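Vehicle Registration Renewal by Mail and at the Counter: A Queue Study of the Leltovley District Office

Student project report, Public Administration Methods, spring term
Group members: Zuzana Baláž, Kulsoom Magsi, Kazimír Štefanec
Project supervisor: Noreen Cullinane

Summary

The project examined how vehicle registration renewals are handled at the Leltovley district office and whether the split between mail and counter service explains the waiting times reported by applicants. The group coded 1381 renewal records supplied by the office with names and plate numbers removed. A further 287 applicants completed a short paper form while waiting. The main finding is that most of the delay at the counter comes from incomplete files that must be handled twice. The number of open counters had a smaller effect than the group expected at the proposal stage.

1. Background

Registration in the district is renewed yearly. The owner submits the renewal form, proof of insurance, an inspection slip if the vehicle is past a set age, and the fee. A complete file can be processed in one step. An incomplete file is returned with a deficiency note, and the owner comes back or mails the missing item.

The office moved from paper ledgers to the Oltum records system two years before the project began. Oltum stores one status field per file and overwrites the previous value whenever the status changes. For this reason the date of a first rejection cannot be read from the system if the file was later accepted. The group found this out in the second week, after the coding sheet had already been written. The coding sheet was revised to use the deficiency note number, which is kept in a separate table and is not overwritten.

The office has a main site in Leltovley and a small annex at Ondrejka. The annex accepts files but does not process them. Files are carried to the main site once a day, after the 3:30 p.m. cutoff.

2. Research questions

Q1. What share of renewals is submitted by mail, at the main counter, and at the annex?
Q2. How does the rate of deficiency notes differ between these three channels?
Q3. Does a repeat visit take less counter time than a first visit?

A fourth question on applicant satisfaction was dropped at the request of the supervisor. The wording overlapped with a survey the office runs itself.

3. Method

3.1 Records

The office exported all renewals closed during the sample period. Transfers of ownership, commercial fleet renewals and exempt vehicles were excluded. Each remaining record was coded for channel, vehicle class, presence of a deficiency note, and type of missing item. Two members coded each record separately. Disagreements were settled by the third member. Most disagreements concerned mailed files that were later completed in person; these were assigned to the channel of first submission.

3.2 Waiting room form

The form had 11 items and was printed on one sheet. It asked for arrival time, ticket number, reason for the visit, whether this was a first or repeat visit, and which documents the applicant had brought. Forms were handed out near the ticket machine and collected in a box by the exit. Applicants were told that the form was voluntary and had no effect on their renewal.

3.3 Counter timing

Service time was taken from the ticket system, which logs the call time for each number. The end of service is not logged. The group used the call time of the next number at the same counter as the end point. This overstates service time when a clerk leaves the counter or when no one is waiting. Intervals longer than 10 minutes were checked against the clerks' break sheet and removed if they matched a break.
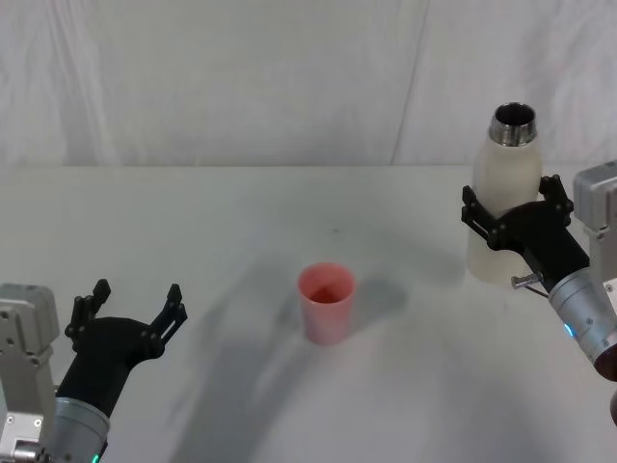
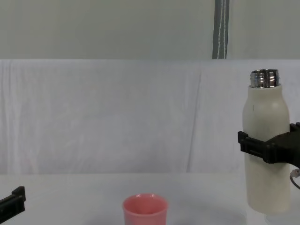
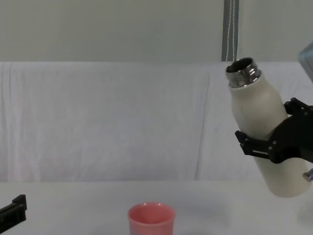
Can an owner renew by mail if the inspection slip is missing?
The office will open the file and hold it, but the registration is not renewed until the slip arrives. A deficiency note is mailed to the address on record, and the fee is kept on account in the meantime.

4. Results

4.1 Channel split

The main counter was the most used channel, followed by mail. The annex received the smallest share. Mail use was higher for newer vehicles, which do not need an inspection slip and so have a shorter document list. The annex was used mostly by owners with an Ondrejka postal address, although a small number of main site addresses also appear in the annex records.

4.2 Deficiency notes

Mailed files had the highest rate of deficiency notes. The main counter had the lowest. This difference is partly an artifact of procedure. A clerk at the main counter can tell an applicant what is missing before the file is opened, and if the applicant leaves at that point no note is issued. The visit then appears in the ticket log but not in Oltum. The true rate of incomplete files at the counter is therefore higher than the records show, and the waiting room forms support this.

The most frequent missing item was current proof of insurance. In many of these files a policy document was present but had expired between the date of the renewal notice and the date of submission. The second most frequent was a signature on the reverse side of the form. The signature line sits below the fee table and has no heading.

4.3 Annex files

Annex files were checked for completeness only after transfer to the main site. A missing item was noted the next working day at the earliest, when the owner had already left. Annex clerks told the group that they had not been given a checklist. The main site uses a laminated one at every counter.

4.4 Repeat visits

Repeat visits were not shorter than first visits. The group had expected them to be, as only one item is usually outstanding. Two steps account for most of the time. The clerk must first locate the held file, which is stored on paper by note number and not by plate. The clerk must then re-enter the fee, because Oltum releases the payment line when a file goes on hold. Applicants who brought the deficiency note with them were served faster than those who did not.

5. Discussion

The results suggest that adding a counter would shorten the line at peak times but would leave the volume of repeat visits unchanged. Changes to the form and to the annex procedure would act on the cause. The group compared its findings with a course paper by Blandine Besnard on parking permit renewals, which also found that unsigned forms were concentrated on one poorly placed line. The two procedures differ in document load and the comparison should not be pushed far.

Sivumon, the scheduling tool the office is considering, would allow applicants to book a time slot. Booking spreads arrivals over the day. It does not check documents, and the group found no setting in the trial version that would let the office require a document upload before a booking is confirmed. If the tool is adopted, the confirmation message could at least carry the document list.

6. Limitations

The sample period includes May, when renewals peak in the district, and the channel split may differ in quieter months. The waiting room form reached only people who came to the main site. Applicants who left before being called are probably underrepresented. Service times carry the error described in section 3.3. The group had no access to telephone logs, so the effect of calls on counter staff was not measured.

Inter-coder agreement was calculated on the revised coding sheet only. Records coded in the first week were recoded from the start and the earlier values discarded.

7. Recommendations

a. Move the signature line to the front of the renewal form, directly under the owner's address.
b. Give the annex the same checklist that is used at the main site and have files checked on receipt.
c. Print the insurance requirement on the renewal notice as "valid on the day you submit this form."
d. Store held files by plate number, or print the plate number on the outer edge of the folder.
e. Ask the supplier of Oltum whether the payment line can be kept when a file is placed on hold.
f. Log the end of service in the ticket system.

Items a and c need a reprint. The office told the group that current stock will last until the next fee change, and that wording changes must be submitted before the print order is placed.

8. Division of work

Zuzana Baláž wrote the coding sheet and sections 1 to 3. Kulsoom Magsi ran the waiting room form and entered the responses. Kazimír Štefanec cleaned the ticket log and prepared the results. Sections 5 to 7 were written jointly.

Appendix A. Coding categories for missing items

1 Proof of insurance absent
2 Proof of insurance expired
3 Inspection slip absent
4 Signature missing
5 Fee missing or wrong amount
6 Address does not match record
7 Other, with free text

Category 6 was added during the pilot. Free text entries under category 7 were reviewed at the end of coding and reassigned where possible.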